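February, bench notes, started just after the morning tea

Back on the shade tabs today, and very glad to be. The Sultico batch has been sitting in its pots for long enough that I'd begun to feel guilty every time I walked past the cupboard. For anyone picking this up later: these are the composite discs we pressed for the staining work, 84 of them, half polished with the old Darnis paste and half with the new one that everyone in the crown room has been raving about (I remain to be persuaded, but I'm trying to be fair to it).

Soaked the first 12 in strong black tea at body heat and another 12 in plain water as the controls. I had meant to do coffee as well, but the jar was down to dust and I wasn't going to change brands halfway through a set, so coffee waits. Please don't top up the jar with whatever is going cheap! We had that muddle with the denture base samples and it took me ages to work out why the later ones looked so much yellower.

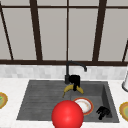

*Rendered sink and drainboard, with red ball and plate.*

Readings off the shade meter were steady until lunch and then began to wander. I took the same disc three times and got three different answers, which put me in a thoroughly bad mood until I noticed the white tile was smeared. Wiped it with alcohol, let the lamp warm up for 20 minutes, read the disc again and it settled nicely. I've struck out the two readings taken just before that and written them again underneath in pencil, so please use the pencil ones.

First impressions, for what they're worth on a single day's soak: the old paste discs have picked up a faint brown round the rim, where it's always hardest to get the wheel in square, and the faces look much the same whichever paste was used. My feeling is that we may be measuring my polishing more than the material. I'd like someone with steadier hands to do the next lot, with the jig Oddsson sent us, if we can find the little brass screw for it.

Still to do: change the tea in the morning, order more felt wheels, and ring Mestenura about the missing shade guide. Tea pots are on the lower shelf of the warm cabinet with blue lids, controls have clear ones.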